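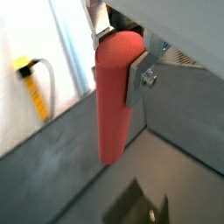
Praka shape sorter, floor set
Supplier: Nisska. Item no. 1310

The Praka is a thick rectangular board for matching and fitting exercises. The green top face carries cutouts in several outlines, among them a star, round holes and rectangles. Pieces are solid, with a matte finish; the cylinder is red.

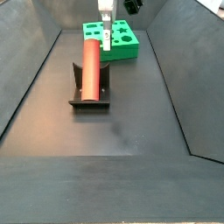

The board is used flat, on a floor or a low table, and needs no fixings. Leave clear space on all sides -- the cutouts are easier to reach from above.
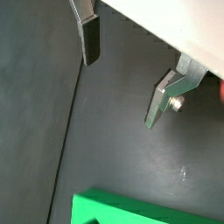 Can single pieces be reordered?
Single pieces are sold separately, minimum order 2. Quote the item number and the shape.

Wipe with a damp cloth and dry before storage. Light scuffs on the pieces do not affect the fit.

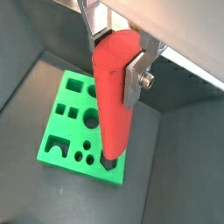
Store pieces out of the cutouts -- long pressure marks the edges. Carton quantity: 100. Trade enquiries: Zdeňka Skála, Nisska.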